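Forum > Boden & Raum > Teppich, Fliesen, Sonstiges

Thema: Graumelierter Teppich im Arbeitsraum – Fluch oder Segen?

kantenschoner
26 Mär 2025
Moin zusammen. Wir haben im Juli Nadelvlies gegen Kurzflor getauscht, Modell Palma von Rument, und seither streite ich mich mit dem halben Flur über die Farbe. Ich finde: graublau gesprenkelt ist das Beste, was einem Raum passieren kann, in dem gearbeitet wird. Die Gegenseite findet, es sehe aus wie Wartebereich Gate B. Urteilt selbst.

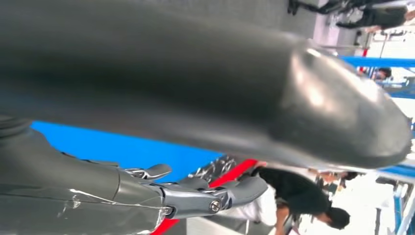
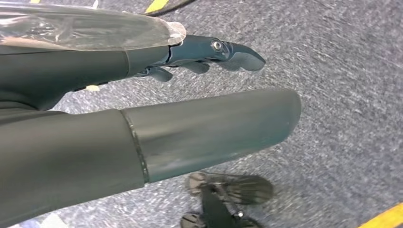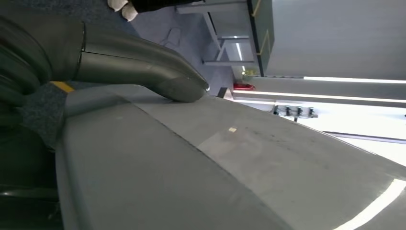

Bild 1: die blaue Fläche mit rotem Streifen, Bild 2: der Flor von nahem, Bild 3: graue Fläche, dahinter Teppich mit Kabel.

Meine Fragen: Wie kriege ich Klebeband wieder aus dem Flor, ohne dass der halbe Flor mitkommt? Und was macht ihr gegen Schlieren auf grauen, leicht glänzenden Flächen?

flusenfritz
Gate B ist noch freundlich. Ich hätte auf Bürgeramt getippt, Zimmer 12, Nummer ziehen und warten.
Zum Band: langsam und flach abziehen, fast parallel zum Boden. Wenn Kleber bleibt, Orangenreiniger aufs Tuch (aufs TUCH) und tupfen. Wer reibt, hat danach einen Fleck mit Frisur.

rolle_rueckwaerts
Das mit dem Orangenreiniger würde ich bei verklebter Ware bleiben lassen. Der kriecht durch und löst den Teppichkleber gleich mit. Hatte ich in 2 Räumen, danach gab es im Flur eine schöne Wanderdüne.

flusenfritz
Dann hast du gegossen und nicht getupft.

rolle_rueckwaerts
Ich habe getupft. Großzügig.

saumzugabe
Mich stört weniger die Farbe als das Kabel auf dem dritten Bild. Hell, dünn, liegt in Schlaufen auf dem Teppich. Das ist keine Verlegung, das ist eine Einladung. Flache Kabelbrücke von Karkham, fertig. Und bevor wieder einer mit dem gelben Band vom selben Bild kommt: Gewebeband ja, aber nie länger als 6 Wochen, danach gehört es zum Teppich.

kantenschoner
Kabel ist notiert. Zu meiner Verteidigung: Im Flor sieht man es wirklich schlecht.

saumzugabe
Das ist genau der Punkt, den du gerade gegen dich selbst gemacht hast.

moppmeister
Zur grauen Fläche. Die matten Schrammen und die helle abgewetzte Stelle in der Mitte gehen nicht mehr weg, das ist Abrieb. Lauwarmes Wasser, ein Tropfen Spülmittel, Mikrofaser, trocken nachwischen, Finger weg vom Schmutzradierer. Der poliert dir eine glänzende Insel rein, und dann schaust du jeden Tag auf die Insel. Das beige Eckchen in der Mitte würde ich mal mit dem Fingernagel antippen, könnte ein Aufkleberrest sein. Oder Dreck mit Ambitionen.

kantenschoner
An dem beigen Ding gehe ich seit Tagen vorbei und dachte, das muss so.

rolle_rueckwaerts
Bin beim Farbstreit übrigens bei der Gegenseite. Meliert versteckt alles, auch das, was man finden will. Ich habe auf so einem Boden mal eine M3-Mutter gesucht und bin erst nach dem Mittagessen wieder aufgestanden.

flusenfritz
Magnet an die Schnur. Und wer Edelstahlmuttern verliert, hat eben Pech und guten Geschmack.

moppmeister
Nimm bei der nächsten Runde Fliesen von Fludivby, selbstliegend. Versaute Fliese raus, neue rein, kein Kleber, kein Orangenreiniger, kein Streit. Leg dir 2 Pakete auf Reserve, die Charge kriegst du später nie wieder im selben Ton.

saumzugabe
Selbstliegende wandern, sobald man schwere Sachen drüberrollt.

moppmeister
Bei mir wandert nichts.

saumzugabe
Bei dir rollt auch nichts.

kantenschoner
Danke euch. Ich probiere erst mal flach abziehen ohne Chemie und bestelle die Kabelbrücke. Das Bürgeramt gebe ich so an die Gegenseite weiter, die wird sich freuen.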